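# Samach Side Table – Assembly and Care

## Section 2: Fitting the legs

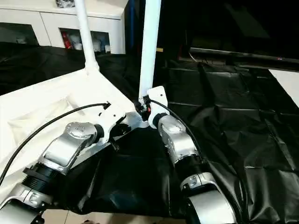
Assemble the table upside down, with the top face against the floor covering and the legs pointing at the ceiling. Set aside enough floor for the top plus an arm's length on each side. A ground sheet, blanket or flattened carton will do for a covering, provided it is clean. Grit under the top will scratch the finish as soon as the table is turned.

These instructions apply to the Samach in all finishes. Owners of the taller Lunasden should use the same steps but read the note on leg length at the end of this section.

### Before you start

Check the contents of the hardware bag against the card stapled to it. If the bag is open or the card is missing, contact the Ansah parts desk before going further. Do not make up missing screws from a toolbox. The screws supplied are 14 mm long, and anything longer can come through the face of the top.

You will need:

- A Phillips screwdriver, size 2
- A soft, dry cloth
- A pencil
- A small dish for the screws

A cordless driver may be used to run the screws most of the way in. Finish every screw by hand.

**CAUTION:** Keep small children out of the room until the table is standing and the leftover hardware has been put away. Screws and foot pads are a choking hazard.

### Preparing the top

1. Spread the floor covering and smooth out any large folds beneath the spot where the top will rest.
2. Lift the top out of the carton with both hands. Do not drag it over the staples.
3. Lay it face down. The underside has pilot holes in each corner; the face has none.
4. Wipe the corners with the dry cloth. Packing dust in the pilot holes makes the screws bind.
5. Look into each pilot hole. If one is filled with finish, clear it with the tip of a screw, turning gently by hand.

**NOTE:** The top ships with a thin protective film. Peel it from the corners of the underside before the fittings go on, or it will be trapped under them and leave a ragged edge. Film on the rest of the underside can come off at any time within 14 days of opening the carton. After that the adhesive starts to harden and has to be rubbed off with a damp cloth.

### Attaching the corner fittings

6. Place a fitting over the pilot holes in one corner, wide side down. The arrow stamped inside the fitting should point to the outside corner of the top.
7. Start all the screws in that fitting with a few turns each. Leave them loose.
8. Shift the fitting until it sits square, then tighten the screws a little at a time, moving back and forth across the fitting.
9. Repeat for the remaining corners.

A fitting that rocks is usually sitting on film or on a screw that went in at an angle. Take it off and start again. Forcing it down will crack the base of the fitting, and cracked fittings are not covered by the warranty.

**CAUTION:** Stop turning when the screw head meets the fitting. The pilot holes strip easily. A stripped hole can be repaired with the Ukeck insert kit, sold separately, but the table must not be used until the repair is done.

### Attaching the legs

10. Hold a leg upright over a fitting and lower it until the threads touch.
11. Turn the leg counterclockwise until you feel a small drop, then turn it clockwise. It should go in easily with your fingertips for the first few turns.
12. Continue until the leg seats against the fitting. Grip it low, near the top panel, where you have better control.
13. Fit the other legs in the same way.
14. Go around once more and check each leg. Snug is enough. Do not use pliers or a strap wrench.

If a leg leans, back it out completely and look at the threads. Cross-threading is the usual cause and does no lasting harm if caught early. A leg that still leans after a second try should be swapped with one from another corner. If the lean moves with the leg, the leg is faulty. If it stays at the corner, the fitting needs to be taken up and squared.

### Foot pads

Press a foot pad onto the free end of each leg while the table is still upside down. Use the felt pads on wood, vinyl or tile and the plain pads on carpet. The adhesive needs clean, dry ends to hold, so wipe them first and avoid touching them with your fingers.

### Turning the table over

This step is easier with two people – one on each long side.

1. Clear the screwdriver, dish and loose packing from the floor covering.
2. Take hold of the top by its edges. Do not lift by the legs. They are strong in line with the load but can pull at the fittings when used as handles.
3. Raise the top to waist height, roll it over, and lower it so that all the feet land together.
4. Press down on each corner in turn. If the table rocks, move it to another part of the room before adjusting anything. Many floors are less flat than they look.

Check that the legs are snug again after 14 days of use, and then once a year. Most loosening takes place in the first weeks.

### Note for Lunasden owners

Lunasden legs are supplied in 300 mm and 400 mm lengths, and the length is printed on the leg wrapper. Do not mix the two. The 400 mm legs have a deeper thread and need a few more turns to seat, and a thin line of thread will remain visible above the fitting until they do. With the longer legs, always turn the table with a second person.

### Parts and help

Replacement fittings, screws and foot pads can be ordered from the Ansah parts desk. Give the model name, the finish, and the code on the carton label. Keep the label until you are satisfied with the assembly.

Section revised 2020-05-26 by Etornam Aidoo. Replaces the November leaflet, which showed the fitting arrow pointing the wrong way.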